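Can a machine do the kitchen yet? I've spent August running the same chore in simulation: clear the worktop, put the bowl away, leave the fruit alone. A few notes.

**1/** The chore list came from my own house. Washing up, wiping down, folding tea towels. I dropped the folding after a week. Cloth is still miserable to simulate and worse to grip.

**2/** 219 runs so far on the bowl. 79 ended with it where I wanted it. Most of the rest failed at the rim: one finger goes under, the other pushes, and the bowl slides off along the stone.

**3/** Speed is the other thing. My best run took 2 minutes for one bowl. I can do the whole counter in that time, with the radio on.

**4/** Shop-floor work is further along. Amr Filali runs a packing line at Plondham and his arms shift 837 boxes a shift. Same box, same height, same light. My kitchen has none of that.

**5/** Current layout, two arms, white bowl in the middle of the counter, grey crumpled things further back.
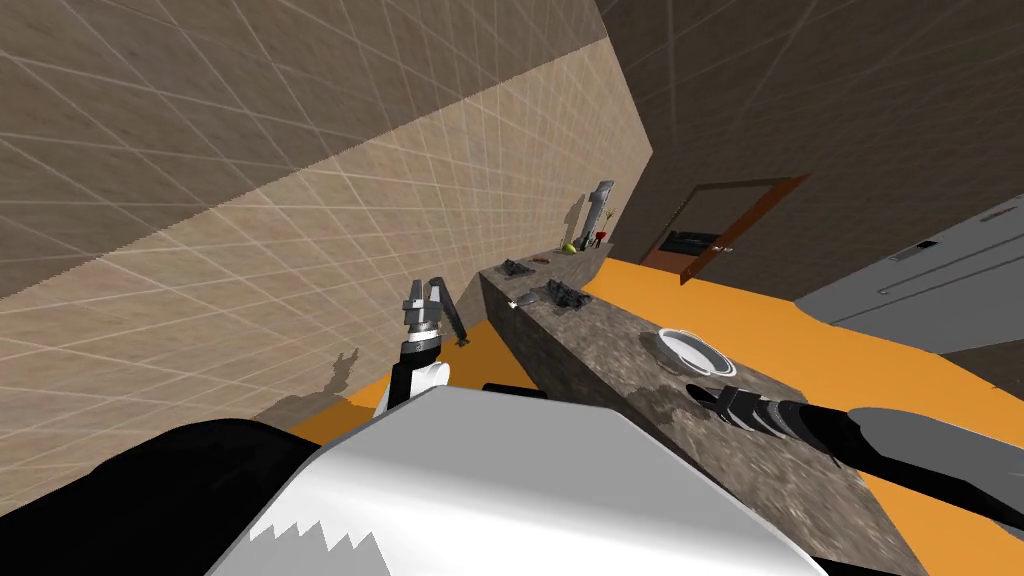
Dalal Rizk replied that I'm being too kind to the boxes, and that her line still stops whenever a flap comes up bent. She'd want to see wiping before she'd call any of it housework.

**6/** Fair point. Wiping is next. I'll keep the bowl on the counter for it, as I would at home, and post the numbers either way.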